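Ticket: Etiquetas con raya blanca vertical y códigos que no leen
Abierto: 19/1/20
Solicitante: Lucero Urrego, expediciones, almacén Valderrama
Asignado a: Ye-rin Shim, soporte Gillness
Equipo: impresora térmica Triro, mesa de salida
Prioridad: alta
Estado: cerrado

Lucero Urrego
Buenas. La Triro de la mesa de salida saca las etiquetas con una raya blanca de arriba abajo, a la izquierda, justo encima del código de barras. La pistola no lee o lee a la tercera. El transportista nos ha devuelto ya bultos por esto. Hemos cambiado el rollo y sigue igual. Apagar y encender, igual. Urge, el camión sale a mediodía.

Ye-rin Shim
Hola Lucero. Unas preguntas rápidas:
¿La raya está siempre en el mismo sitio o se mueve?
¿Sale también en la etiqueta de autotest? (apagada, pulsas avance, enciendes sin soltar)
¿Térmica directa o con cinta?
¿Cuándo se limpió el cabezal por última vez?
Mientras tanto manda lo urgente a la impresora de recepción, desde Puretti, Imprimir en, Recepción.

Lucero Urrego
Siempre el mismo sitio. Autotest también, raya igual. Con cinta. Lo del cabezal ni idea, yo llevo aquí desde diciembre y no lo he visto hacer. La de recepción va pero las saca giradas, salen a lo ancho y se cortan.

Ye-rin Shim
Si sale en el autotest no es Puretti ni el driver, es la impresora. O cabezal sucio o un punto quemado. Si es suciedad se arregla en un rato, si es punto quemado hay que cambiar la pieza.
Lo de girada en recepción es la plantilla, tiene la orientación guardada por impresora. Lo miro aparte, no lo mezclemos.

Limpieza, paso a paso:
Apagar y desenchufar. Dejar que se enfríe el cabezal, si ha estado imprimiendo quema.
Abrir la tapa, sacar rollo y cinta. Fijarse en cómo va la cinta antes de sacarla (la cara mate hacia la etiqueta).
Pasar alcohol isopropílico por la línea del cabezal, del centro hacia fuera, sin apretar.
Girar el rodillo a mano y limpiarlo también, toda la vuelta.
Esperar a que se evapore. Nada de soplar.
Montar y repetir autotest.

Lucero Urrego
Isopropílico no hay. Hay alcohol de botiquín y limpiacristales.

Ye-rin Shim
Limpiacristales NO. El de botiquín tampoco me gusta, lleva agua y a veces otras cosas. En el armario de Birgit Brinkmann (calidad) debería haber un bote, lo usan para las básculas. Pídeselo.

Lucero Urrego
Tengo el bote. ¿Con qué lo paso? Me dicen que con el estropajo fino de la cocina.

Ye-rin Shim
Con estropajo ni se te ocurra, raya el cabezal y entonces sí que hay que comprarlo. Tampoco destornillador ni uña para despegar adhesivo. Papel de cocina del áspero, mejor no. 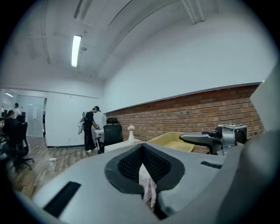 El cabezal de la Triro es una línea muy fina en el borde de la pieza, casi no se ve, y lo que se le pega es adhesivo del borde de la etiqueta mezclado con polvo de cartón. Con poco alcohol sale. No hace falta un trapo grande, al contrario, se engancha en el sensor. Con un trozo pequeño y blanco como el que cuelga arrugado en la foto vas bien de tamaño, pero que sea tela sin pelusa, y dóblalo plano antes de pasarlo, arrugado deja zonas sin tocar. Blanco mejor que de color: si sale gris o marrón, sigues; cuando sale limpio, paras. Y lo mismo para el rodillo, con otro trozo.

Lucero Urrego
Vale, hecho. La primera pasada ha salido negra negra. La segunda menos. He hecho 4 pasadas en total hasta que ha salido blanco. El rodillo tenía una etiqueta entera pegada dando la vuelta, la he quitado con los dedos y alcohol. Autotest: la raya sigue pero mucho mas fina. Antes era como un palillo, ahora como un pelo.

Ye-rin Shim
Bien, o sea que suciedad había. Prueba a leer con la pistola una etiqueta normal. Y dime qué pone el autotest en la línea de abajo, temperatura (o "darkness", según el idioma en que esté).

Lucero Urrego
Pone darkness 18. La pistola lee a la primera casi todas, alguna a la segunda.

Ye-rin Shim
18 es mucho para esa cinta. Alguien lo subió para tapar la raya, supongo. Subiendo la temperatura la cinta se funde de más, ensucia antes y gasta cabezal. Bájalo. Menú, Impresión, Temperatura, lo dejas en el valor de fábrica, hay opción de restaurar solo ese campo. OJO no restaures todo, que se pierde la calibración y la IP.

Lucero Urrego
Restaurado. Una pregunta, ¿es normal que ahora diga "sin papel" con el rollo puesto?

Ye-rin Shim
¿Has restaurado solo temperatura?

Lucero Urrego
Creo que sí. Bueno. Puede que todo.

Ye-rin Shim
No pasa nada. Calibrar: con rollo y cinta puestos y la tapa cerrada, mantén avance hasta que parpadee y suelta. Va a sacar unas cuantas etiquetas en blanco, es normal, está buscando el hueco. La IP la vuelvo a poner yo desde aquí si la ves en red. Imprime la hoja de configuración y pásame la dirección que le haya dado.

Lucero Urrego
Calibrada, ya no dice sin papel. Te he mandado la dirección por correo, aquí no me deja pegarla.

Ye-rin Shim
Recibido. IP fija puesta otra vez. En Puretti había 1.473 etiquetas en la cola de esa impresora, las de hoy más todo lo que se ha ido reintentando. NO las sueltes. Te la dejo en pausa y borro las repetidas, si no te va a vomitar el rollo entero. Dime cuál es el último pedido que salió bien.

Lucero Urrego
El último bueno es el de la cooperativa, el que va con palé partido. Lo tiene Maj-Britt Lie apuntado en la hoja de carga, le digo que te escriba.

Maj-Britt Lie
Hola, soy de carga. Confirmo, el de la cooperativa es el último que salió con etiqueta legible. Los de después están en el muelle sin etiquetar. Los que volvieron del transportista están aparte con cinta roja, hay que reetiquetar, no basta con pegar encima porque la pistola coge la de abajo por el canto.

Ye-rin Shim
Gracias. Cola limpia, queda solo lo posterior a ese pedido y lo devuelto. Suelto primero 2 de prueba, comprobad con la pistola antes de seguir.

Lucero Urrego
Salen. Las dos leen a la primera. La raya fina se sigue viendo si la pones a contraluz pero cae fuera del código.

Ye-rin Shim
Entonces seguramente hay un punto del cabezal tocado, además de la suciedad. Desplazo la plantilla un poco a la derecha para que el código no pase por ahí. Es un apaño. Pido cabezal nuevo y cuando llegue lo cambiamos, son dos tornillos y un conector, lo hago yo en la próxima visita. Suelto el resto.

Lucero Urrego
Saliendo todo. El camión espera.

Ye-rin Shim
Notas para el registro interno:
Causa: adhesivo y restos de cinta en cabezal, etiqueta enrollada en rodillo, temperatura subida a mano. Probable punto dañado a la izquierda.
Hecho: limpieza con isopropílico, temperatura de fábrica, calibración, IP fija, depuración de cola, plantilla desplazada.
Pendiente: cabezal de repuesto. Orientación de la plantilla en la impresora de recepción (ticket aparte).
Mantenimiento: limpiar cabezal en cada cambio de cinta. Una cinta de estas da para hasta 4 rollos, así que tampoco es tanto. Dejar el bote de isopropílico y paños sin pelusa en el cajón de la mesa de salida, no en calidad.

Birgit Brinkmann
El bote es de calidad y lo necesito de vuelta hoy. Pedid otro para expediciones con cargo a vuestro centro.

Lucero Urrego
Devuelto. Pedido uno nuestro. Los devueltos reetiquetados y cargados, el camión ya se ha ido. Por mi parte se puede cerar.

Ye-rin Shim
Cierro. Si la raya vuelve a ensanchar antes de que llegue el cabezal, reabrid este mismo, no hagáis otro nuevo.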